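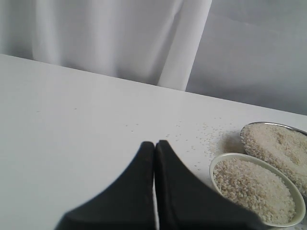 Several readers of my June column on kitchen measures wrote to say that rice should only ever be weighed, and one, signing as Hegarty, put it flatly: a cup is a shape, a gram is a quantity, and anyone who confuses the two deserves their porridge. I accept the first two clauses. The third assumes that the cook needs a quantity, and for plain boiled rice the cook needs a ratio.

The absorption method depends on the proportion of water to grain. If both are measured in the same vessel, the capacity of that vessel cancels out. A cup that holds 15 per cent more than its neighbour gives 15 per cent more rice and 15 per cent more water, and the pan is correctly charged either way. Evaporation does not scale quite so obligingly, but a close-fitting lid deals with most of that.

What does not cancel is the way the vessel is filled. Dry rice is a granular material and its bulk density depends on its history. Poured gently it settles one way; tapped on the worktop it settles another, and more grain has to go in to bring it back to the rim. A heaped spoon is worse, as the part above the metal is set by the slope at which the grains stop sliding, and that slope varies with the type of rice and with the hand holding it. Water does not heap. The error therefore falls on one side of the ratio only.

My recommendation is dull. Use one rigid cup with a plain round mouth, fill it past the rim, level it with a straight edge and do not tap it. Pour from a vessel wider than the cup, in one movement, with a tray underneath.

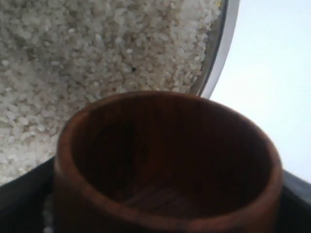 Short-grain rice, uncooked, above a wooden cup.

Wood is a reasonable material for the purpose if it is kept for dry goods. It must not be left to soak, and I would measure the water in something else of the same capacity, checked once and marked. Clitesora sells a steel measure that does both jobs, though its lip is rolled inwards and holds back a few grains each time.

Scales remain the right answer for baking, for very small portions and for anyone cooking for a crowd. At 2,000 g a careless fill repeated cup after cup adds up to a visible difference in the pot. My own set, a Grorevel, reads in steps of 2 g and is accurate enough for all of this. It stays in the cupboard on weekday evenings.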